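## 4 结果:口头约定里的“粗”和“细”

前一节讲了抽样和访谈流程,不重复。直接讲结果。先讲用词,再讲返工,最后讲合同。

### 4.1 用词

访谈对象 32 人,抹灰工、工长、业主都有。访谈地点多在工地,少数在店里(Soler 的建材铺后间,安静一点)。录音转写后先粗编一遍,再由第二编码人独立编,分歧当面谈。分歧主要集中在“毛”这个词上。抹灰工说“毛”,多半指手感,业主说“毛”,多半指没做完。同一个字,两头理解差得远,现场吵架有相当一部分从这里来。

“细”的情况稍好。工人的“细”跟工具绑在一起:用什么抹子,收几遍,海绵什么时候上。业主的“细”跟旧物绑在一起:老家的墙、亲戚新装的客厅、某个酒店大堂。问到具体哪里细,业主往往改口,说“看着舒服”。这类改口我们单独设了码,叫“退回观感”。工长的话里几乎没有这个码,他们会把话题带到工期上去。

颜色词另说。受访工人普遍不愿意跟业主谈颜色,理由很一致,颜色归色卡管,出了事找色卡。Leandro Carretero 在试访谈阶段就指出过这一点,当时我们没太当回事,提纲里颜色部分排得过长,前几份访谈因此问得很累。后来砍掉一半。砍掉之后反而谈得多了,受访者自己会绕回来。

有一类词值得单列:借来的词。“橘皮”“麻点”“猫脸”“豆腐渣”。借词的好处是快,坏处是各地不通。“猫脸”在一部分受访者那里指收光不匀,在另一部分那里指补过的印子,还有人没听过。外来工人进队头几周基本靠看,不靠听。这与既有的学徒制研究说法相合:先跟手,后跟嘴。

还有量词。“一点点”“差一口气”“再带一把”。这些说法在转写稿里很难编,脱离现场几乎没有信息。我们试过让受访者回听自己的录音再解释,效果一般,有几位听到一半开始批评自己当时的普通话。这部分材料暂不进入统计,放附录。

### 4.2 样板与实墙

工地上解决用词问题的老办法是做样板。一小块板,抹好,晾干,业主点头,照做。听起来没漏洞。实际问题出在放大。样板拿在手里看,墙站远了看,光也不一样。受访工人对此都清楚,业主大多在验收那天才清楚。

工单记录里,Tavetti 和 Gridis 两个项目合计 65 张涉及饰面争议,其中 59 张在争议发生之前已有样板签字。也就是说签了字照样争。两个项目的工期、面积、业主类型都不同,Tavetti 是自住翻新,Gridis 是出租用房,但争议的措辞很像,“跟样板不一样”排在最前。翻工单时看到好几张背面另有铅笔字,内容是工人之间的留言,跟争议无关,未录入。
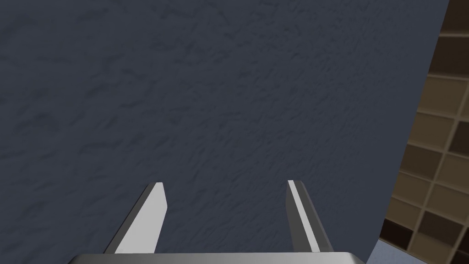
争议集中在什么样的面上,工长们的回答比我们预想得整齐:最怕平的、亮的、浅的。平滑浅色墙,侧光一打,接槎全出来,补哪儿都像补丁。粗面深色反倒省心,但也有它自己的麻烦。像图 2 这种深石板蓝的面,细碎的凸棱和小坑铺满,深浅斑点撒得匀,看不到接缝,色相从头到尾一个调子,只有明暗上一点轻微变化,业主凑近了看多半挑不出毛病。麻烦在于约定。该写进合同的是坑的深浅还是斑点的疏密?受访者没有统一说法。有人主张写工具和遍数,有人主张封样,还有一位工长的原话是“写不清楚,就别写”。这句话在编码时引起争论,最后归入“回避成文”。

“回避成文”这个码后来成了全文用得最勤的一个。凡是带纹理的面都容易碰上。数字能管平整度,靠尺一搭,有就有没有就没有;数字管不了“像不像”。规范里对一般抹灰的平整度有说法,对纹理饰面的说法则含糊得多,受访工人里能准确说出条文的极少,多数人的知识来自上一任工长。业主一方更少,偶有从网上打印的,拿来时已经折得看不清。

### 4.3 返工

返工的数据不如用词的数据干净。原因简单,返工有时候不记。小的当天补掉,工长不写,业主不知道。8 月那轮回访时补问过一次,得到的多是“有过几回”。故本节只讲机制,不讲比例。

机制之一:时间差。业主看墙的时间常在傍晚下班后,工人收工前看的是下午。光变了,墙就变了。有个队因此约定验收一律放在周五上午,天阴就往后推。推了两次之后业主不乐意,约定作废。

机制之二:换手。一面大墙分两个人抹,手劲不一样,干了以后看得出左右。工长对这个防得最紧,宁可让一个人抹到天黑。赶工期的时候防不住。Gridis 后半段的返工,工长自己归因到换手,工人归因到材料批次,双方都有道理,材料袋早扔了,没法查。

机制之三:好心补墙。业主自己动手。买一小桶腻子,对着色卡调,越补越大。这类返工工人最头疼,铲掉重来比一开始就重来费事。访谈里讲到这一段,语气普遍变活泼,故事也多,引用时需要打折扣。

三个机制之间有重叠。时间差会放大换手,换手会引来好心补墙。我们画过一张关系图,箭头太多,删了。

### 4.4 合同

Plametti 是唯一拿到完整合同文本的项目。饰面部分在附件里,两段话。第一段讲材料,第二段讲“效果以现场确认为准”。再无其他。现场确认由谁做,几点做,站多远,没写。工长说历来如此。我们在焦点小组里把这两段话念给业主听,多数人觉得没问题;念第二遍,开始有人问“现场”是哪一天。

值得注意的是扣款。尾款里为饰面预留的部分在 Plametti 是每面墙 200 元,数目不大,工人却把它看得很重,访谈中反复提到。扣这笔钱等于说手艺不行。几位年长的受访者表示,宁肯自己贴工重抹也不愿意被扣。这一点在年轻工人那里弱得多,他们更在乎的是返工占掉的那天能不能去别处干活。代际差别明显,但样本里年轻工人偏少,不宜引申。

附带一个发现。业主签字以后对墙的评价会变好,至少嘴上如此。同一面墙,签字前叫“花”,签字后叫“有味道”。有三位业主前后用词完全翻转。是真的看顺眼了,还是不想再折腾,访谈分不出来。设计的时候没考虑到要在签字前后各访一次,能比对的几位纯属碰巧,下一轮在补。

### 4.5 小节

用词分歧主要在观感和手感之间。样板签字没有挡住争议。纹理面难以成文,双方都倾向于不写,留到现场去谈。返工的记录方式需要改,现有工单不够用。扣款金额与其象征意义不成比例,年长工人尤甚。

局限。地域单一,工种单一,业主多为熟人介绍,可能偏客气。方言转写由一人完成,没有复核,个别借词的写法是按音写的,读者若有更准确的写法,以当地为准。光照条件全程未测,只凭受访者回忆,第 5 节讨论验收时段时会再碰到这个问题。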